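Detel pocket hand lens, 17 mm glass

I bought mine in June for a week of logging core at Fosonham, with the box promising "up to" 20x. I doubt it. Next to my old Dimitrov, the sulphide grains looked the same size and rather bluer at the rim.

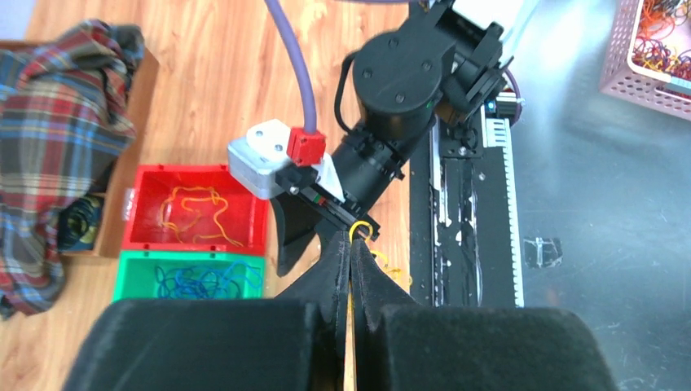
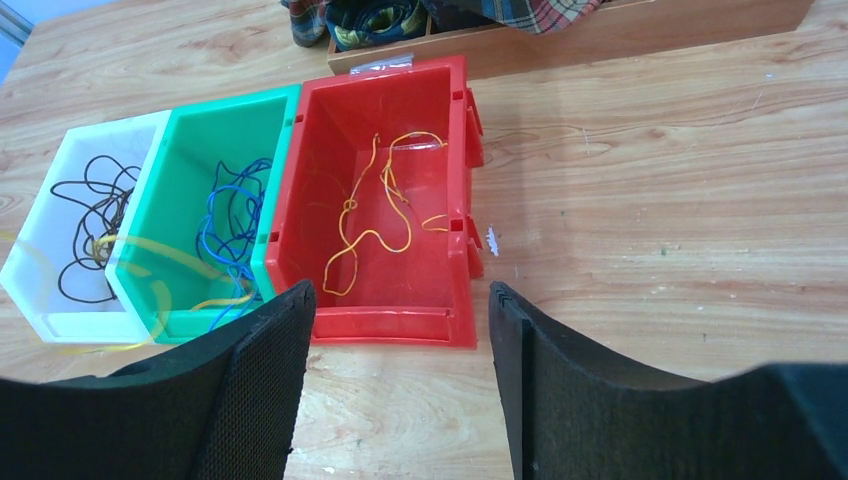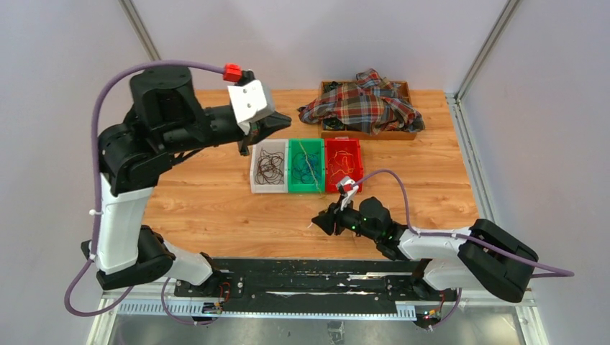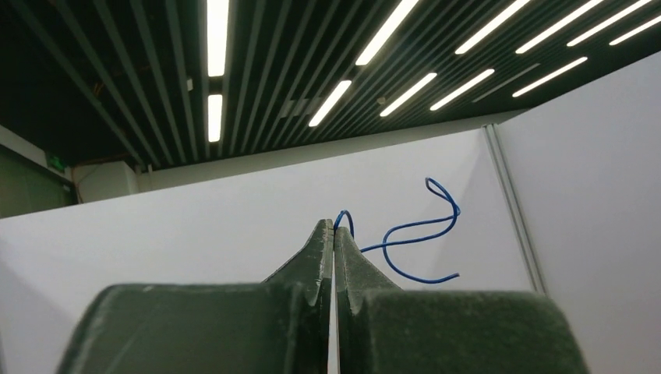
Robot arms over a wooden tabletop in the first and third.

The hinge went slack after 138 metres of core. At 200 euros I'd want better, and Flasgate sells a plainer one for 173. Two stars.

Gediminas Kļaviņa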